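The workshop behind Anwood keeps its heat at a level the members call "educational." I went on March 18, 2019, to meet the builder of Pristico, a home robot arm that has so far lived mostly in simulation.
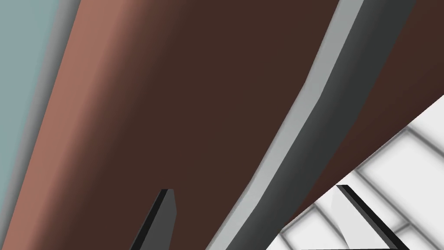
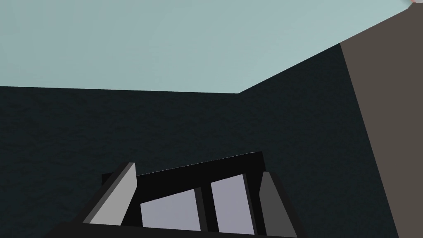
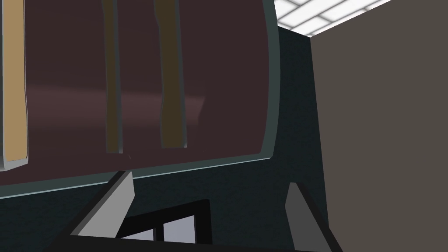

Simulator views, gripper at the bottom of each.

"The virtual kitchen came first," the builder told me, clearing a stool of cable ties. "I've crashed into that furniture 922 times. Real cabinets cost money, and my landlord has opinions."

The real arm, bolted to a bench by the door, has two fingers and a wrist that sags. The motors came secondhand in January, for $79. Three of them work.

"The fourth is decorative," the builder said.

I asked about the control software, Graltura, written on evenings when the lathe was taken. It plans a move, checks it, then plans it again. "It's a worrier. I didn't teach it that on purpose."

And the first real job?

"Opening a cupboard. My family thinks it'll make coffee. I've let them think so."

The wrist gets a new bracket next.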